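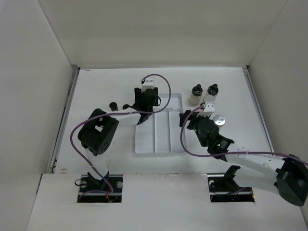 Two arms over the work surface, tray in between.

Billholm Workspace Listings - README

Hi, and thanks for downloading this. I put the Billholm listings together when I was hunting for a small office of my own and got tired of keeping 16 browser tabs open. It started as a spreadsheet, then it grew (a lot!), and now it's a set of plain CSV files that anyone can use.

What's in it

There are some 3000 listings for offices, shared desks, studios and light industrial units to rent in and near Billholm. Each row is one space, so a building with several rooms to let shows up several times. The files are:

listings.csv - the main table
buildings.csv - one row per address, with parking, elevator and loading dock info
changes.csv - price changes and withdrawn listings

The listings come from three places: the Esano agency's public pages, the Lendance flexible office directory, and notices from the Myung business park. The source column tells you which one a row came from.

Columns you'll probably want

size_sqft is the size as advertised. Esano counts shared hallways on a few of its older buildings and Lendance never does, so please don't compare the two too closely.

rent_month is in dollars, before utilities. If the ad only gave a yearly figure, I divided it by 12 and put a y in rent_flag.

term_min is the shortest lease in months. Blank means the ad didn't say - it doesn't mean month to month! I made that mistake myself in the first version.

combine_ok says whether a room can be rented together with the one next door. I love this column and it took forever.

Known problems

94 rows have no size at all. I left them in and you can filter them out with size_missing. Myung also renumbered its units last December, so a few units appear under both the old and new numbers. I've merged the ones I could match by floor plan, and the rest are marked maybe_dup.

Rents are asking rents, and what people really pay is anyone's guess.

Using it

Do what you like with it, including commercial stuff, as long as you mention the Billholm listings somewhere. Phone numbers and agent names have been taken out, so please don't add them back in if you share a copy.

Found a wrong price or a building that's been torn down? Open an issue with the listing_id and I'll fix it in the next update.

Last updated Wednesday, September 30, 2026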